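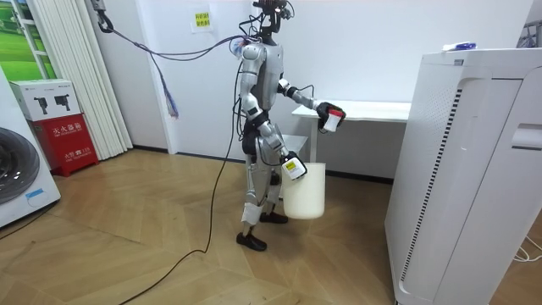

Savorham Room Clearance and Sorting Work
Progress report to the Lumlow Fund, period ending March

1. Purpose of the work

The grant covers trials of clearing and sorting methods for small rooms: what is picked up, what it is put into, where the container is kept during the pass, and how the floor and table are left. The work is carried out at the Savorham site by Wanigasekara under the agreement signed last year. A second site at Gredport is due to start in the next period.

2. Work completed

The room at Savorham is in regular use. It has a light wooden herringbone floor and a white table, and the lighting is bright and even enough that labels and caps can be told apart from standing height. Furniture has been kept to a minimum so that the route past the table stays the same from one pass to the next.

A total of 3,118 items were cleared in the period. They fall into three groups: small bottles with caps, paper and card, and mixed kitchen goods. Bottles were the largest group and took most of the working time. A small white bottle with a red cap was adopted as the reference item, as the cap gives a clear sign of which way up the bottle is being held.

The white plastic bucket is now the standard container for bottles. It is cylindrical with a slight taper, and is carried by the rim at thigh height with the open top facing up. Two other arrangements were tried earlier in the period. A bin left on the floor meant a bend or a step for every item. A tray on the table took up the surface that was being cleared. Both were dropped.

3. Results

Each pass is checked against a written list of 13 points. The list covers the table surface, the floor within one stride of the table, the condition of the container and the contents of the container. A pass is accepted when every point is met.

The target in the agreement is that 80 percent of passes be accepted at first check. This was met for bottles and for paper and card. It was not met for mixed kitchen goods. Most of the failed checks in that group concerned items placed in the wrong container - chiefly lidded tubs that the list did not assign to any group. The list has been amended and the group will be run again in full.

Handling of bottles was held to two rules: grip the body of the bottle, and keep the cap uppermost until the bottle is over the bucket. Cap loss was recorded in 3 cases, all before the second rule was brought in.

4. Changes to method

The carrying height of the bucket was fixed at thigh level. Passes run with the bucket held higher brought it close to the table edge, and contact with the edge was noted on several sheets.

Buckets are emptied at two-thirds full. The earlier rule was to empty at the rim, and items at the top were being displaced on the turn away from the table.

Floor checks have been moved from the end of the day to the end of each pass. This adds time but makes it possible to assign a dropped item to the pass in which it was dropped.

5. Costs

Spending on containers and consumables is within budget. Spending on floor care is over budget by a small amount following a second sealing of the wood near the door. No transfer between headings is requested.

6. Next period

Mixed kitchen goods will be repeated at Savorham with the amended list. Gredport will begin with bottles only, using the same bucket type and the same 13 points. The Gredport table is lower than the one at Savorham, and the carrying height will be reviewed after the first week of passes.

A decision is needed from the Fund on whether paper and card should continue as a separate group or be closed. The record sheets for that group are ready for inspection and can be sent on request. Site visits can be arranged for any Thursday.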